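Haberkorn vuelve a la tele con Skaston: ¿alguien se lo cree?

trasnoche_22
Dicen que regresa en octubre el magacín de las tardes, con 30 programas firmados. 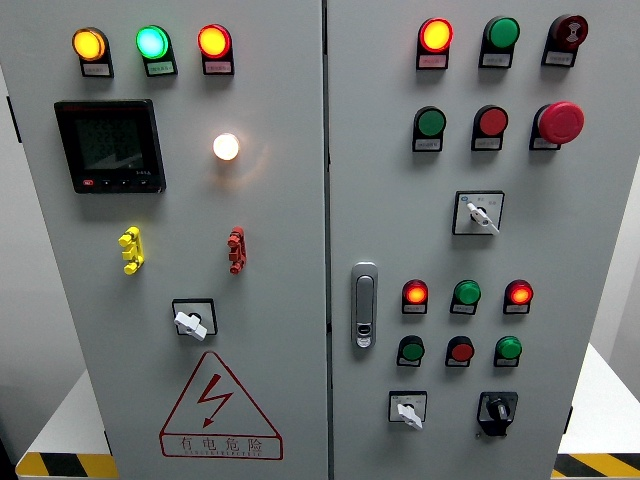 Y que Fuad Gebremichael hará los reportajes. Yo lo dudo, ya lo anunciaron una vez y quedó en nada.

marilo_tv
Esta vez hay contrato, lo publicó Virnadness.

trasnoche_22
Virnadness también dio por hecha la serie de Alluvar. Sigo esperando.

pacozapping
No compares. Gebremichael lleva 178 entrevistas, algo sabrá.

trasnoche_22
¿Y cuántas viste enteras?

pacozapping
Dos. Pero buenas.

marilo_tv
Cuando salga el tráiler hablamos.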